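Kandthorpe water restrictions to end after new main passes testing

Residents of Kandthorpe and the neighbouring district of Nirnlow will be able to use tap water without restriction from this evening, the Kandthorpe Water Service has confirmed. The notice to boil drinking water, in place for 20 days, has been lifted for all 217 properties on the eastern supply line.
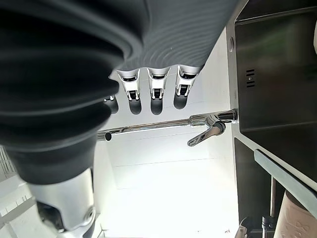
Wenche Lunde
Local Affairs Reporter
March 26, 2026

The decision follows the completion of repairs to the water main beneath Kindiser Road, where a section of pipe laid in the 1960s failed earlier this month. Crews replaced the damaged section and two older valves. The new pipe was then flushed and disinfected before being returned to service.

Samples were taken from four points along the line on three consecutive mornings. All met the standard for drinking water, according to a statement issued by the service at noon.

"The results are clear and consistent, and we are satisfied that the supply is safe," said Hậu Tiêu, Director of Operations at the Kandthorpe Water Service. "We recognize that this has been a long interruption for households and businesses, and we thank them for their patience."

Before drinking the water, residents are asked to run the cold kitchen tap for 4 minutes, followed by each of the other cold taps in the home. Hot water tanks should be drained and refilled if they were in use during the notice period. Ice made while the notice was in force should be thrown out, and filters in jugs and refrigerators should be replaced.

Some customers may see cloudy or slightly coloured water over the next day. The service advises that cloudiness is normally caused by air in the pipes and will clear if the water is left to stand in a glass. Laundry should be put off until the water runs clear.

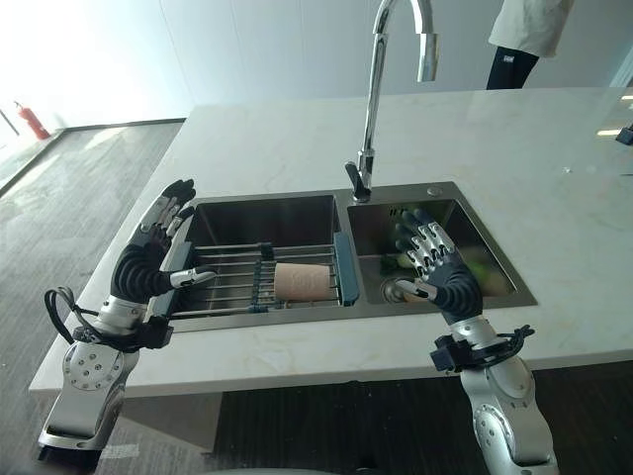 Screens on tap spouts may also collect fine grit following work on a main. These can usually be unscrewed by hand, rinsed and put back. Customers whose flow remains weak after cleaning the screen should contact the service, which will send a technician to check the connection at the property line. No fee will be charged for visits booked before the end of next month.

Bottled water will remain available at the Nirnlow Community Centre until 8 p.m. tomorrow. Deliveries to residents registered as having limited mobility will continue for one further day. Anyone who has not received a delivery is asked to call the service's customer line.

Businesses that prepare food have been sent separate instructions. Đặng Bakery on Kindiser Road, which had moved its baking to rented premises during the repairs, expects to reopen its own kitchen this weekend. Two cafés in Nirnlow have already notified the municipality that they will resume full service.

Every household on the affected line will receive a credit on its next bill. The amount will be based on the fixed portion of the water charge and will be applied automatically. Claims for other costs, including damage to appliances, must be made in writing and should include receipts.

The municipality had been scheduled to replace the Kindiser Road main in December as part of its renewal program. Council will now be asked to approve a revised schedule, under which work on the remaining older pipe would begin during the summer. A staff report on the cause of the failure is to be presented at the next regular meeting, and written comments from the public may be submitted to the municipal clerk until noon on the day before.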